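Town and Railway Layouts > Planning and Groundwork

Baseplates or raised boards for a small town?

tallowgate
Posted Thursday, 7.40 pm

I am starting again on Grelluvmont, my hill town, after two years with it in boxes. The old version stood on ordinary baseplates laid straight on the dining table. It had 9 buildings and a bit of tram line. I want it to be easier to move this time because it has to come down whenever we have people round to eat.

As I see it the choice is between baseplates again, with everything built directly on them, or a raised base made from bricks and plates with the streets on top. I have read the pinned guide but it was written for people with a permanent room.

I have a light grey plate out now and have begun marking where things go with red bricks. The far left corner is the tram office. The rest of the plate will be the market square and the road down from it, which I haven't settled yet.

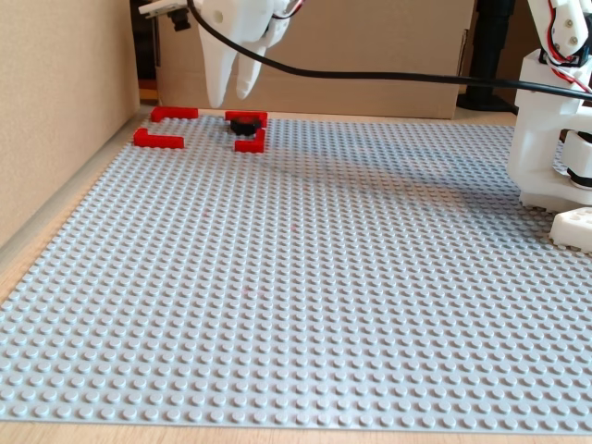

Shayne Nepia
Posted Thursday, 8.05 pm

Raised, every time. A baseplate bends when you lift it and anything tall near the middle starts to come away. I rebuilt Pruvby on a raised base last winter and I can carry a section down the stairs on my own. It also gives you somewhere to hide wiring, and you can sink the road a plate lower than the pavement so you get a proper kerb.

mosswalk
Posted Thursday, 8.22 pm

The kerb is nice but look at what it costs. I kept a list when I did one square of my own layout and it came to 461 parts before there was a single wall on it. None of those parts are seen. If you only have the one table and you pack away between sessions I would put the money into buildings.

You can stop a baseplate bending by putting a sheet of hardboard under it. Two sheets and a bit of tape along the join if it is a longer section.

Shayne Nepia
Posted Thursday, 8.31 pm

Hardboard slides about. I tried it. You end up carrying two things that want to go in different directions.

Also the parts underneath can be any old rubbish. Mine are all the colours I never use. I got a tub of up to 1,000 mixed bricks from Kodikara for very little and most of it went straight under the high street.

mosswalk
Posted Thursday, 8.44 pm

It slides if you don't fix it. Four small dots of reusable putty at the corners and it stays where it is.

brickdust_bev
Posted Thursday, 9.10 pm

I have done both and I don't think either of you is wrong, but the question was about a table that gets cleared for dinner. In that case weight matters more than anything. A full raised base with buildings on it is heavy, and I have a bad wrist. I went back to baseplates and now lift the buildings off separately.

tallowgate, how are you storing the buildings? If they go in boxes on their own then the base hardly matters, since you are carrying it empty.

tallowgate
Posted Thursday, 9.36 pm

They go in boxes on their own, yes. The base goes behind the sofa on its edge. That probably settles it for me, although I do like the idea of the kerb.

Had another look at the plate after reading all this. I think I'll do the following and see if it annoys me by the end of May.

1. Keep the baseplate, with hardboard and putty under it as mosswalk says.

2. Build each building on its own small plate so that it lifts off in one go, with only a few studs holding it down.

3. Mark the footprints in red before building anything, starting with the tram office. Last time I built the church first and then found the tram couldn't get round it. The outline can be loose, it only has to show me how much ground I am giving away.

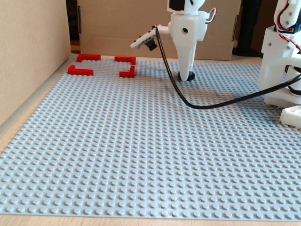 4. Lay the tram line next, along the front of the office and across the square, and leave it a full week before fixing anything beside it.

5. Raise the pavements by one plate and leave the road as bare grey. Then I get most of the kerb without filling the whole thing underneath.

brickdust_bev
Posted Thursday, 9.52 pm

Number 5 is what I do. You need fewer plates than you would think because a lot of the pavement is under the fronts of the buildings anyway. I used just under 200 on a layout with two streets.

With number 2, go easy on the studs. If it grips too well you will pull the walls off trying to lift it. I use smooth tiles under most of the building and leave studs at two opposite corners.

Shayne Nepia
Posted Thursday, 10.15 pm

Fair enough on the storage. I still think you will want the depth once you start on a hill town. How are you going to do a hill on a flat plate?

tallowgate
Posted Thursday, 10.20 pm

The hill is a separate piece at the back. It was always separate, it came apart in three lumps and went in the wardrobe.

mosswalk
Posted Thursday, 10.27 pm

The Skomside group do their hills like that. The joins are covered with a wall or a hedge and you have to go looking for them. They run the hedge a stud past the join at each end.

tallowgate
Posted Thursday, 10.41 pm

I have far too much green hedge already so that suits me. Will start on the tram line at the weekend. Does anyone know if the tighter curves will take a two-car tram, or do I need to keep it to one?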